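The bus drops you at Rastby just as the light goes, and within minutes you can smell the orchards. I'd come for the winter cider (they press late up here, and the February bottles are the ones to ask for!) and stayed for the night walk, two miles uphill to Mosten.
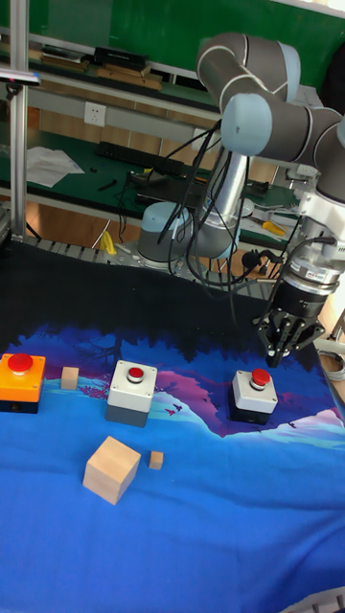
Take it slowly. The path climbs through old apple trees, then pine, and at 1067 feet the valley opens and there are stars everywhere – more than 1000, I'd swear, though I gave up at 11 and just stared. 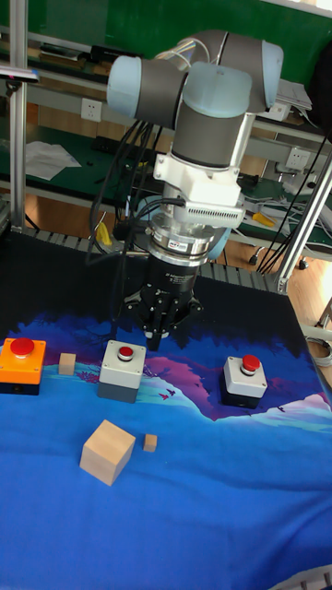 Supper at Savolainen is the reward: barley soup, rye bread, a sharp cheese I'm still thinking about, and a jug of the dry cider set down without asking. Book ahead, take a torch with a red filter, and wear thicker socks than you think you need. The last bus back leaves at 11.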